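Courses > Weather Basics > Notes 4: Inversions and valley fog

Reading time: 3 min

Notes 4: Why the valley fills up with fog

Last class we finished on lapse rates, so you already know the usual story: go up, get colder. Today we get to the cases where the air does the opposite, and I'll admit these are my favourite days of the whole year!

An inversion is any layer where temperature rises with height. The most common kind around here forms overnight. The ground radiates its heat away to a clear sky, the air touching it cools, and the air a bit higher up stays mild. Cold air is heavy, so on a slope it drains downhill and pools on the valley floor.
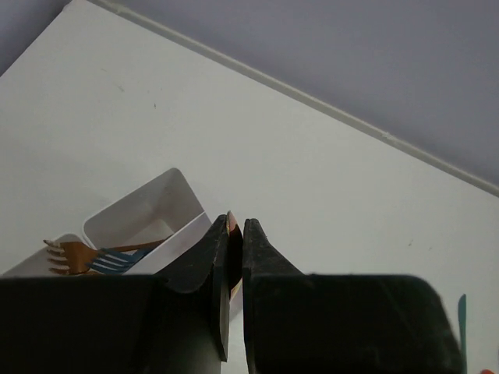 Three things help a strong inversion along: a clear sky, a long night and very little wind. November is ideal. A stiff breeze will stir the layers together, and cloud acts like a blanket and sends some of the heat back down.

Worked example: Trularby and Guvuvon

Trularby sits on the valley floor. The Guvuvon lookout is 300 m higher. Suppose it's 6 a.m. and the readings are -4 °C at Trularby and 2 °C at Guvuvon. With a standard lapse rate of 6.5 °C per kilometre, the lookout should be just under 2 °C colder than the town. It's six degrees warmer! Put those two points on your chart and join them up, and you'll see the line lean the "wrong" way.
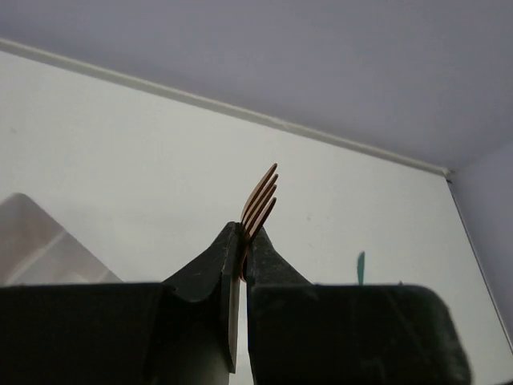 Photo: Osvaldo Brito

Now add moisture. As the valley air cools it reaches its dew point, and tiny droplets begin to form. That's radiation fog, and its top is often beautifully flat, sitting close to the top of the cold layer. From a lookout on a good morning it looks like a lake (go and see it once this term if you possibly can, and bring a thermos).

When does it clear? Sunlight gets through thin fog, warms the ground, and the mixing starts from below. Thick fog reflects a lot of that light, so it can hang on past lunch. In midwinter it may last for days, and the smoke from wood stoves stays trapped along with it.

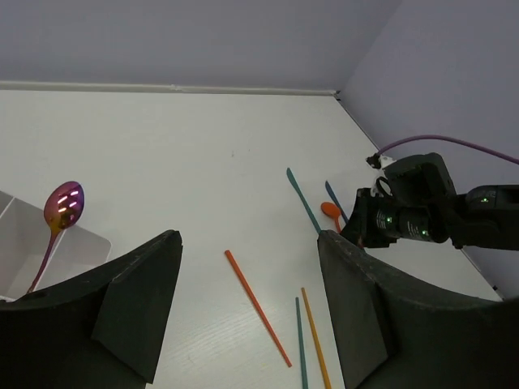 A common mix-up: fog is cloud at ground level, and the official cut-off is visibility under 1 km. Anything a bit clearer than that is mist. Please use the right word in your logbooks.

To try before next class

1. The Prado ridge station is at 2,051 m and the Flamano hut is at 1,571 m. Using the standard lapse rate, how much colder should Prado be?
2. Prado reports -1 °C and Flamano reports -5 °C. Is there an inversion between them? Sketch it.
3. Would you expect fog at Flamano if the dew point there is -11 °C? Why or why not?

Ramesh Vashisht will take up the answers at the start of the next tutorial. Bring a pencil and your blank charts.

Last updated: November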